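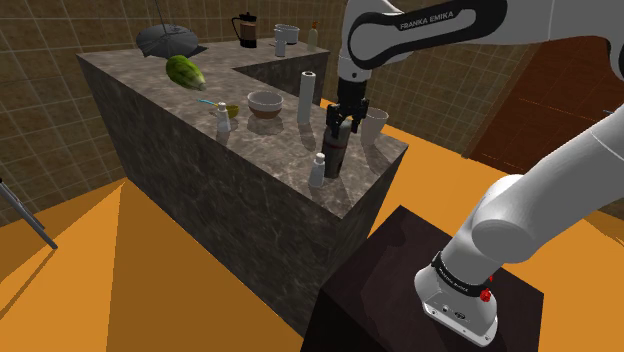

Robotics > Robot learning > Data collection > Demonstration gathering in simulation

Demonstration gathering in simulation is the work of recording examples of a task inside a computer-made environment, so that a learning system can later imitate them. One recorded example is called a demonstration or an episode. It normally holds the positions of the arm joints, the opening of the gripper, the rendered camera views and a short sentence which says what the task was, for example "pick up the can."

The method is used mostly for manipulation, that is, for tasks where a robot must grasp and move things. Kitchens are a common choice of environment. They offer many objects of different shape on one counter, such as bowls, bottles, cups and vegetables, and the tasks are easy to name in everyday words.

Methods of gathering

In teleoperation, a person moves the simulated arm by means of a hand controller, a 3D mouse or a smaller copy of the arm. The operator looks at the rendered view and performs the task from beginning to end. The examples have a natural character, including small pauses and corrections, but the work is slow and operators become tired. Kane Halliday, in his notes on operator training, recommends to change the operator after 12 episodes of the same task — later he permitted more for very short tasks.

In scripted gathering, a program knows the exact position of every object and calculates the movement. It can produce examples all night without a person. The movements are often very regular, and a policy trained only on them can behave badly when it arrives at a position which the script never visited.

A third way is to expand a small set. The human episodes are divided into parts, and each part is adjusted to new object positions and played again. Only the attempts which satisfy the success test are kept. The Vostow kitchen set was made in this manner: 500 episodes were recorded by hand and served as the source for all the others.

Scene preparation

Before recording, the objects are placed on the counter by a placement routine. It must avoid that two objects occupy the same space, and that an object is put where the arm cannot reach. Objects which are not part of the task are called distractors. Elsie Maihi and Nikau Cosgrove, who prepared the scenes for the Geveck project, used distractors in every episode and also varied the floor color, the wall tiles and the direction of the light. The purpose of such variation is that the system does not connect the task with one particular background.

The place of the robot base needs attention too. If it stands too near to the counter, the elbow has little room and many grasps on the near side are not possible. If it is too far, the arm is almost straight when it reaches the back section, and control becomes poor. On an L-shaped counter a compromise is usually necessary, and some groups accept that a part of the surface will stay without use.

Selection of episodes

Not all recorded episodes are useful. The success test is normally a simple rule, for example that the object is above the counter by a given height at the end. Such a rule can accept bad examples, as when a bottle is pinched between the finger and another object and rises by accident. For this reason a person looks through a portion of the episodes. At the Rutherford laboratory, two reviewers must agree before an episode is removed.

Long periods without movement at the beginning are commonly cut. Whether failed attempts followed by recovery should be kept is a matter of discussion. Declan Brunton argued for keeping them, as they show to the system how to come back from an error. Declan Prendergast found that in his own set they made the policy hesitate before the grasp.

Limitations

Contact is the weakest point of the simulation. Friction, soft objects and liquids are only approximated, and a leafy vegetable is usually modeled as one hard body. Images differ also from those of a real camera in shadows, noise and reflections. Many groups therefore mix simulated examples with a smaller quantity of real ones. In the Trender set, first released in January with some 2000 simulated episodes, the real part was added afterwards and uses the same file format — the two parts can be loaded together or separately.

See also: Imitation learning; Domain randomization; Teleoperation; Grasp planning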